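Talk notes: Mara, our two-armed picker
Mircea Gavrilă, Lurkeck shared workshop

1. Opening (5 minutes)
Say hello, thank Nistor for the loan of the projector. Ask who has grown tomatoes. Then ask who has tried to get a robot to pick one!
We started in January with one arm and a bench. Mara has two arms now and I still grin every time they move together.

2. Why two hands
Grapes are the best thing I know for showing this. A bunch sags and swings, so one hand takes the top and the other goes underneath, palm up.

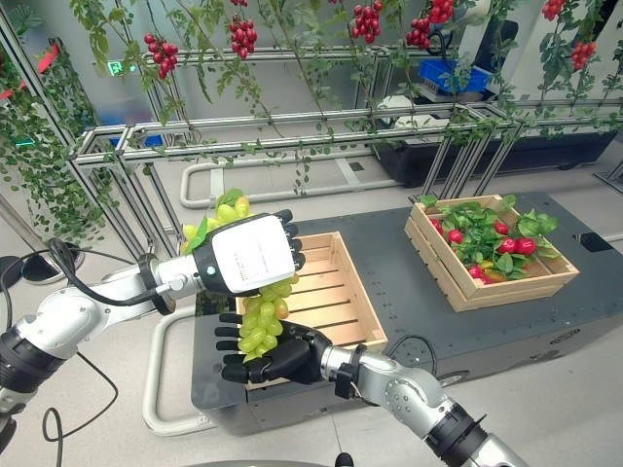 Mara with the practice grapes, crate below.

Mention that the fruit is artificial – we can repeat the same pick 40 times in an evening and eat none of it. Tomatoes on the trellis likewise.

3. Looking from the wrist
My favourite bit, go slowly. The wrist camera gets the fingers in close and the vines well out of focus behind them. Red against green still comes through as blobs, so we look for blobs first and worry about stems later. 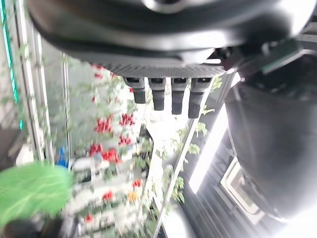
4. What's next
Softer grip settings, tidier cables. Brirkance code night is at 7 – all welcome. Questions.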